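The Wudgate Museum of Medicine has finished cataloging its collection of fever hospital records. The 17 ledgers list patients admitted with scarlet fever and diphtheria, with ward, length of stay and outcome.

Archivist Pouran Tehrani said six volumes had water damage and were scanned first – the rest followed in shelf order. 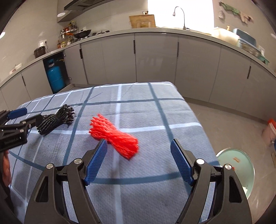
Access to the records

The scans open to readers in June. Entries less than 100 years old will have patient names removed.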